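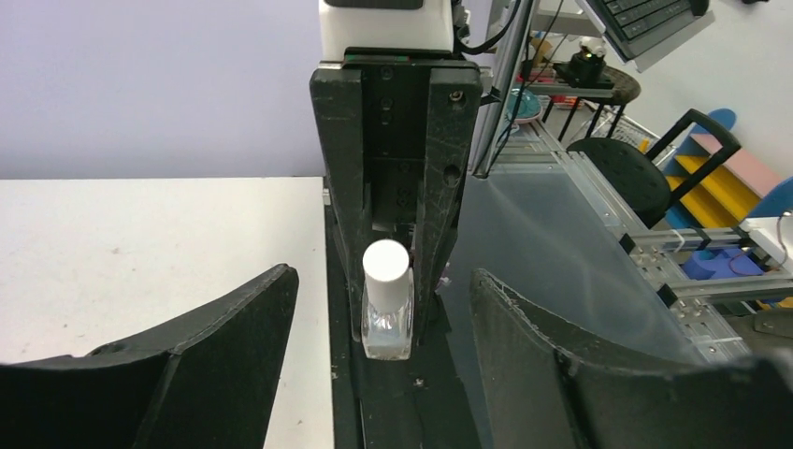 SHOP FLOOR | Automation

Two-armed cell at Undunia gets a morning off for its fingers

The bottle-handling cell at Undunia's Tramirton workshop spent part of January doing what its keepers call finger school: holding a small clear bottle with a white cap and being judged on its posture.

The cell has 2 arms, which share a bench and pass small items back and forth. Both wear long black parallel fingers, and the fingers show their age. The matte surfaces are scuffed and the edges worn, a look technician Aleksi Savolainen describes as "character, until it starts dropping things."

His routine starts with one gripper closing on the bottle just above the seam between the white tabletop and the dark work surface. The other arm waits with its fingers open while he checks that the bottle hangs upright and that both tips meet it at the same height. Then he backs the arm off, opens the gripper and does it again, 49 more times. The logbook, a Peltonen diary from a year no one admits to, gets a pencil mark for every grip.

Fingers that pass go back to work. Fingers that fail are replaced in pairs, a rule introduced by cell lead Pentti Ikonen after an experiment with one new and one old finger. "It held everything," he said. "At an angle."

The mounting screws are checked at the same time, and the cables get a tug - a gentle one, according to the written procedure, which runs to five pages and devotes one of them to the tug.

The next check is set for 7 a.m. in February. The bottle has been asked to return.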